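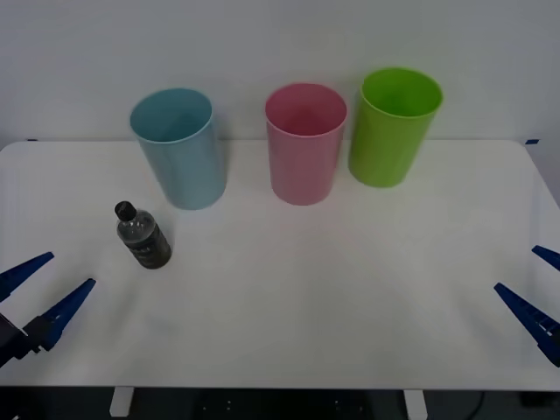

Chapter 6
Who Pays for the Anthem? Celebrity Teams and the Business of the Launch

A sporting team used to need players, a ground and a bit of luck with the weather. The celebrity team needs a song first. Before a ball has been bowled or kicked there will be a theme track, a video for the track, a website to host the video, and an evening function at which one famous person hands any or all of these to another famous person. By the time the season starts, most of the coverage the team will ever receive has already been printed.

This chapter asks what such a launch is for. The usual answer, that it "builds the fan base", turns up in press kits, in sponsor reports and in a fair number of student essays. It deserves harder treatment than it gets. A fan base is a group of people who come back. A launch audience is a group of people who came once, many of them on the guest list, and the two are counted together far too often.

Consider the Tedutstead Strollers, a charity side made up of television actors, which we follow through the next three chapters. The Strollers announced themselves in May with a song commissioned from the production house Saxena. The organisers reported 503 people at the function. Of these, 384 held complimentary passes. The remaining 119 paid at the door, and that figure appears nowhere in the media release. At the first home match, the paying crowd was 42.

None of this proves that the song failed. A small paying crowd may be the fault of a poor ground, a dear ticket or a clash with the footy on the telly. What the numbers do show is that the launch and the match drew on different publics, and that the organisers had good reason to publicise one figure and keep quiet about the other. Students should get into the habit of asking who did the counting and what they were paid to find.

The sponsor's position is more awkward still. Zundora, a soft-drink label, put its name to the Strollers' shirts on the strength of the launch figures. Its contract paid for "visibility", a term defined in the schedule as any appearance of the logo in any medium for any length of time. On that definition a sponsor can hardly be disappointed. It can also hardly learn anything, and by the end of the season the label's own marketing staff could not say whether a single extra bottle had been sold.

Defenders of the launch make a second argument, which is that celebrity sport was never meant to be judged by the gate.
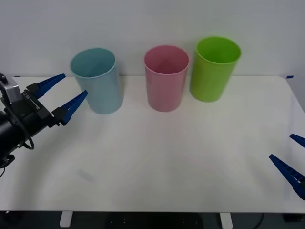 Guangming Guo objects that critics of the Strollers keep measuring the wrong thing: the matches were a television product from the start, the crowd was set dressing, and a theme song that viewers could hum in the ad break had done its whole job before anyone reached the turnstile. On this view the 42 paying spectators are a curiosity and no more.

It is a fair objection, and we return to it in Section 6.3. But it moves the question along without settling it. If the team was a television product, we would want viewing figures, and Preltemis, the channel that carried the matches, released them for the opening fixture only. The favourable reading of those figures relies on a 14-minute peak that coincided with the song being performed live before play. What viewers did once the cricket began is not recorded in anything the channel has made public.

Key terms for this chapter: launch audience, paying public, complimentary pass, visibility clause, peak rating.

6.1 The function as a news event

Entertainment reporters attend launches for practical reasons. The start time is fixed, the stars are in one room, and the quotes are short and favourable. A reporter on deadline can file before the speeches have finished, and plenty do.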